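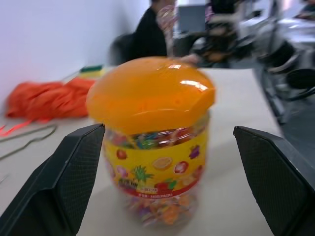 발표자 노트: 대용량 용기 제과의 진열과 재고 관리

슬라이드 1. 범위
대상은 계산대 옆 진열 품목. 매장은 Dillen 점과 Bollell 점 두 곳. 집계 기간 53일, 판매 기록 1,678건. 온라인 주문분은 제외했음을 먼저 밝힐 것.

슬라이드 2. 집계 단위
통 단위 입고, 낱개 단위 판매. 단위 환산 오류가 재고 차이의 주된 원인. Plunlow 재고 프로그램은 환산값을 품목별로 한 번만 입력받음. 규격이 바뀌면 새 코드를 발급해야 함.

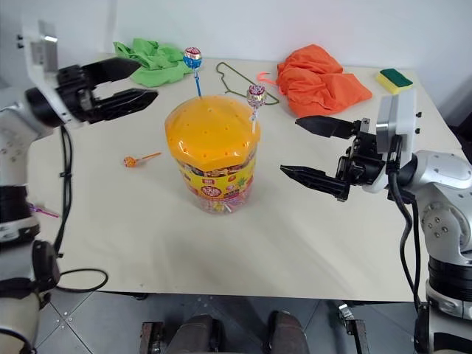

슬라이드 3. 진열 위치
눈높이 선반과 계산대 비교. 계산대 쪽 회전이 빠르나 파손 기록도 많음. 표의 단위는 원이 아니라 건수. 질문이 나오면 부록 표로 넘어갈 것.

슬라이드 4. 발주점
발주점 = 일평균 판매량 × 납기 + 안전재고. 납기 4일 적용. 안전재고는 7월 값을 쓰지 않음(행사 기간 포함). 상한은 낱개 600개.

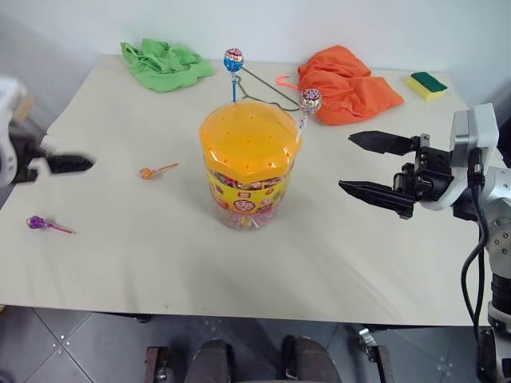 그림 2. 뚜껑에 구멍이 있는 투명 사탕 통

슬라이드 5. 남은 과제
유통기한별 출고 순서 미반영. Simon 창고 자료는 월요일 마감분부터 합산 예정. 질의응답 전에 부록 쪽번호 안내.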